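Lefteris Pappas
Feb 19, 2025

I cleared out my wallet last night and counted what was in it. Counting was the point, so bear with me. 164 dollars a year in paid memberships, and I had used two of them since October.

Long thread on loyalty cards, membership cards and what I cut.

Cards take up more room in my life than they should. I say yes at the register every time someone asks. It takes four seconds and then I carry the thing for six years.
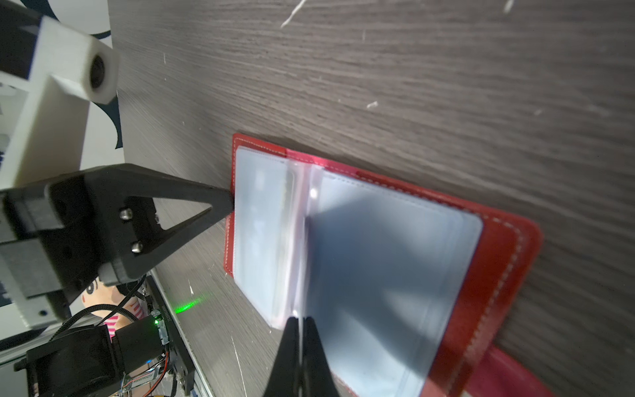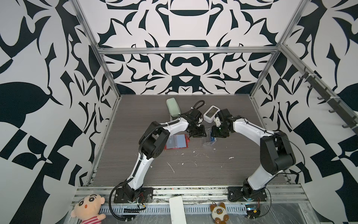
Red leather card holder in the first one, gray tabletop in both.

First up, the Vanura grocery card. I kept this one. I shop there every week and the discount comes off at the register. No points to track, no app. Last year it took 344 dollars off my receipts, and the card is free.

The Lazaridis coffee card is a paper one, ten stamps for a free drink. I had three of them going at the same time, none past five stamps. The woman at the counter added them up and gave me one card with nine stamps on it. Ask, they will usually do it.

The Zotanska gym. I stopped going in the fall and kept paying. Canceling took two phone calls and one letter. The letter had to be on paper. They said an email would not count – I checked the contract and they were right.

Prurkham is the hardware store near my old apartment. Their points expire after 12 months with no purchase. I had 170 sitting there and lost all of them. The expiration rule is printed on the back of the card in gray type and I had never turned it over.

So turn yours over. Look for an expiration rule, a yearly fee and a phone number. If there is no phone number, look for one online before you need it.

Gift cards are a separate pile. I found one with 50 dollars on it from a birthday two years ago. Still good. I called the number on the back to check the balance before driving over there.

For anything with only a barcode, I typed the number into my phone and put the plastic in a drawer. Most stores can look you up by phone number anyway. The library is the one place that still wants to see the card, at least at my branch.

What I carry now: driver's license, one debit card, one credit card, insurance, library, Vanura. The coffee card goes in the car.

A few people asked if stores sell your purchase history. Read the privacy page for the one you use. Mine had an opt-out form under "your choices" and it took me five minutes to fill out.

Also, shred the old ones or cut through the stripe and the chip. My kitchen scissors did fine on the plastic, less fine on the metal one. I mailed that back to the bank – they have a prepaid envelope if you call and ask.

Next thread will be on magazine subscriptions. I have not looked at those yet.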